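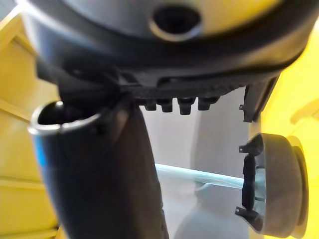

Atelier partagé Peltholm
Compte rendu de la réunion du groupe Lobo
18 décembre 2019

Secrétaire de séance : Reet Krūmiņa
Le compte rendu précédent est approuvé avec une correction : le devis Rekance porte sur les câbles des deux bras, et pas seulement sur celui du bras droit.

1. Avancement du montage

Le montage de Lobo est terminé pour les bras et les jambes. Les carters argentés sont refermés. Le serrage des vis des articulations de coude a été repris au frein filet moyen, comme convenu. Il reste à vérifier l'épaule droite, où un léger jeu a été signalé. La personne qui fera ce contrôle notera la valeur dans le cahier de l'atelier, sur la page des bras et non plus sur une feuille volante.

Les deux mains à cinq doigts sont montées. L'étalonnage du pouce gauche prend encore trop de temps à la mise sous tension. Une version corrigée du script est prête mais n'a pas été relue. Relecture avant la prochaine séance.

2. Câblage

Discussion assez longue sur les câbles qui longent les bras. Ils pendent en boucle au niveau du coude et de l'avant-bras. Une partie du groupe veut les gainer tout de suite, l'autre préfère attendre que le cheminement soit définitif. Décision : on attend, mais on pose des attaches provisoires aux endroits où la boucle est la plus large. Pas de colle.

Le devis de Rekance pour des câbles plus courts est jugé acceptable. Délai annoncé : 7 semaines. La commande est repoussée à la fin des essais de bras, pour ne pas figer les longueurs trop tôt.

3. Coin d'essai

Les étagères jaunes restent où elles sont. La question de les retourner contre le mur a été posée et écartée – le robot n'aurait plus accès au niveau du bas. Le bac en plastique garni de cartons reste par terre, à portée du bras droit. Il est demandé de ne plus le déplacer entre deux essais sans le noter, car les positions enregistrées dans Ikedus ne correspondent plus ensuite.

Les plateaux noirs en forme de semelle restent sur le niveau du haut, les palets gris sur celui du bas. Les films plastique et les morceaux de carton qui traînent sur la moquette sont à ramasser avant chaque mise en marche. Ce point figurait déjà au compte rendu précédent.

Le lit pliant gêne le passage derrière le bac. Il sera replié et rangé après les essais de février.

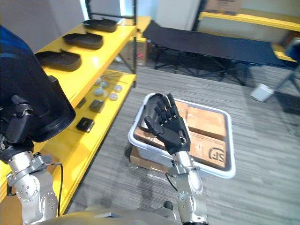
4. Logiciel

Ikedus est installé sur le poste de l'atelier. La bibliothèque de mouvements compte quatre gestes utilisables : lever la main, ouvrir la main paume vers le haut, approcher du bac, retour au repos. Le geste de saisie fonctionne en simulation. Sur le robot, il a échoué plus de trois fois de suite avec les petites boîtes, les doigts se refermant trop tôt. Le réglage de l'effort est à reprendre doigt par doigt.

Une proposition consiste à remplacer la détection de contact par un simple seuil de courant moteur. Avantage : moins de code à maintenir. Inconvénient : le seuil dépend de l'objet. Le groupe accepte un essai sur une branche séparée, sans toucher à la version principale.

Reet Krūmiņa rappelle que les fichiers de réglage doivent porter le nom du bras concerné. Deux fichiers ont été échangés le mois dernier, ce qui a coûté une soirée de recherche.

5. Sécurité

Les consignes sont maintenues. Toujours 2 personnes présentes quand les moteurs sont sous tension, dont une à l'arrêt d'urgence. On n'entre pas entre l'étagère et le bac pendant un mouvement, même lent. Les cheveux longs sont attachés.

Une demande a été faite pour travailler seul le soir sur les mains uniquement, bras bloqués. Pas d'accord dans le groupe. Le sujet est reporté et la règle actuelle s'applique d'ici là.

Remarque ajoutée en séance : le bras droit travaille au-dessus du rebord du bac. Il faut prévoir une hauteur d'approche plus grande dans le geste correspondant, ou un bac moins haut. La hauteur d'approche sera modifiée d'abord.

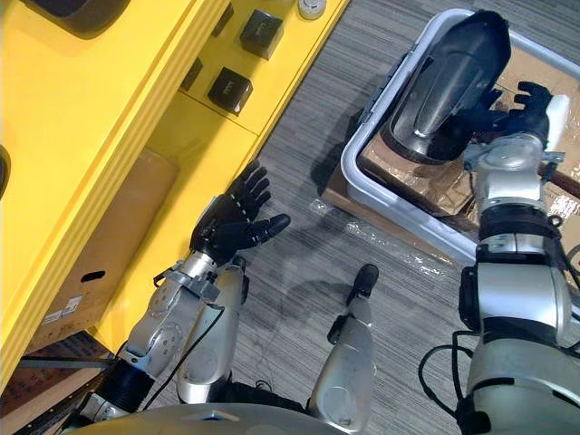

Lobo entre l'étagère jaune et le bac : main droite dans le bac, main gauche ouverte, paume vers le haut.

6. Achats

Validés : attaches pour câbles, frein filet, un jeu de clés six pans de rechange (les petites tailles ont encore disparu).
Reportés : câbles Rekance, gaine tressée.
Refusé : deuxième bac identique. On verra si le premier convient une fois la hauteur d'approche corrigée.

7. Actions

– Contrôle du jeu à l'épaule droite et report dans le cahier.
– Relecture du script d'étalonnage du pouce gauche.
– Pose des attaches provisoires sur les deux bras.
– Reprise des réglages d'effort, doigt par doigt, main droite en premier.
– Hauteur d'approche du bac à augmenter dans Ikedus.
– Renommage des fichiers de réglage : Reet Krūmiņa.

8. Divers

La clé du placard à outils est à remettre au crochet, y compris quand on compte revenir le lendemain. Le chauffage sera coupé pendant la fermeture de fin d'année ; les batteries seront stockées à mi-charge dans le local du fond.

Prochaine réunion en février, à Peltholm. La date sera envoyée par courriel avec l'ordre du jour.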